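Magazine > Features > Work & Machines

Features Columns Reviews Letters Back Issues

We use cookies to remember your reading preferences. By continuing to browse, you agree to our cookie policy.

My Afternoon as a Robot's Teacher

June 2018

I dropped the bag again, and Leszek Tokarz made a small noise through his nose that I chose to hear as encouragement.

"You're driving with your shoulders," he said. "Let them go. It's only a bag."

Easy for him to say! Leszek has spent most of the last two years steering robot arms for a small outfit called Gurenine, and he moves them the way my grandmother moved knitting needles, without looking like he's doing anything. I'd been at it for less than an hour and my shirt was stuck to my back. I was gripping the controls so hard that my knuckles had gone white, and the stupid thing is that gripping harder does nothing at all. The robot doesn't know. You squeeze one trigger and the fingers close, and everything past that is just you, getting tired.

I'd come to Gurenine because of a conversation at a wedding in March, where I got seated next to an engineer named Arvo Leinonen and asked him, mostly to be polite, what he did all day. He said he ran a school for robots. I laughed, he didn't, and by the time the cake came out I had talked my way into a visit. (I missed the first dance. My husband still brings it up.)

What Arvo meant by a school is this. You can write a program that tells an arm to go to a certain spot, close, lift, and go to another spot, and for a car door on an assembly line that works fine. The door is always where the door is. But try writing down how you pick up a paper bag. I sat in his kitchen-sized office and tried, with a pencil, and gave up after half a page, somewhere in the middle of what to do if the handle has flopped over. So they skip the writing-down part. A person does the job through the robot, over and over, and the computer keeps all of it, every camera view and every twitch of every joint. Later a program chews through the pile and tries to find whatever the person was doing that worked.

There are two ways to get that pile. The first one Arvo showed me was the by-hand way, where you take hold of the arm itself and walk it through the motion. The motors go slack and hold up just enough of the weight that you don't hurt yourself. I loved this. It's like teaching a kid to swing a bat, standing behind with your hands over theirs. The trouble is that your own hands get into the camera view, and with two arms to push around you run out of hands pretty fast anyway.

So for jobs that need both arms they use remote control, and the setup they had me on is one they call Vonari. You hold one controller in each hand, and each arm copies what its controller does. Left is left, right is right. I kept forgetting that and watching the wrong arm, like when you're on a video call and you can't work out which way to lean.

The lesson of the day was packing: paper bag, soft toys, one arm dealing with the bag while the other one goes for the stuff. I asked why toys, and Arvo said that a toy is cheap, and squashy in a way that's hard to guess, and that he'd rather have me learn on a toy than on his lunch.

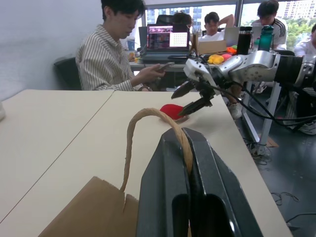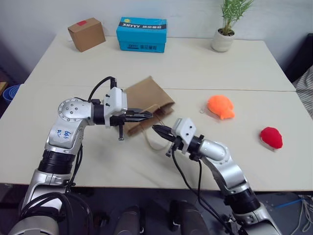 I want to talk about the handle for a minute, because I've thought about it more than any grown woman should. When you or I pick up a paper bag by its handle, we don't plan it. The fingers go in, they feel the twist of the paper, they close. Through the controllers I couldn't feel a thing. I had to do it all by eye, and my eyes, it seems, have been coasting on my fingers for my whole life. I'd be sure I was right on the handle, and I'd close, and I'd have a gripper full of air. Leszek told me to come in slower and look at the gap, never at the finger. That helped more than anything else I heard all day.

The other thing he told me was to stop fixing my mistakes so nicely. I'd bump a toy, then back off and fuss around until I was in a perfect spot to try again. He said to just go for it from where I was. The program is going to bump things too, and it needs to see what a person does next, from a bad place, with the bag half turned the wrong way. I asked if that meant my clumsiness was useful. He thought about it for longer than I would have liked.

"Some of it," he said.

My target was ten good runs. A good run means you finish the job without anyone touching the table to help you. Leszek does 36 in a normal session and then goes and eats a sandwich. By my fourth I'd found a rhythm, sort of, and by my sixth I'd lost it again, and there was a stretch in the middle where the right arm and the left arm got so close together that I froze completely and just held them there, breathing, until Leszek said very quietly, "Elbow out." I stuck my own elbow out. Nothing changed, of course, until I moved my hand too.

I did get my ten. I'd like that in print.

While I was cooling down I asked Arvo the question I figured readers would want asked, which is whose job all this is coming for. He didn't duck it. Their main customer is a mail-order company called Drovetti, which sends out small gifts, and packing is the part they can't keep people in. Folks take the job, do a season, and leave. Arvo thinks the arms will end up doing the dull middle of the work, with people on either side of it. He also said he has been wrong before about how long things take. Their first big try, a laundry-folding project called Bangash, was supposed to be done in one summer, and it ran for two years and never learned to deal with a fitted sheet. I told him I've been at it for thirty years and neither have I.

What surprised me was how much of a person ends up in the pile. Arvo says he can often tell who was on the controllers by watching a run with the name hidden. Leszek comes in low and from the side. A student they had last year used to give every toy a little pat after setting it down, every single time, and when they trained on her runs the robot started doing it too. They had to go back and trim the pats out, since each one cost a second or so, and Arvo sounded a bit sorry about it.

I asked what my habit was. Leszek answered before Arvo could. Apparently I wait. I get to the thing, I line everything up, and then I hang there for a beat before I close, like somebody at the edge of a cold pool.

They're keeping my runs, all ten, though Arvo warned me the waits may get trimmed. I've been catching myself at it ever since. Last night it was the refrigerator door, and this morning it was the handle of a grocery bag on my own kitchen counter, with my hand stopped in the air just above it.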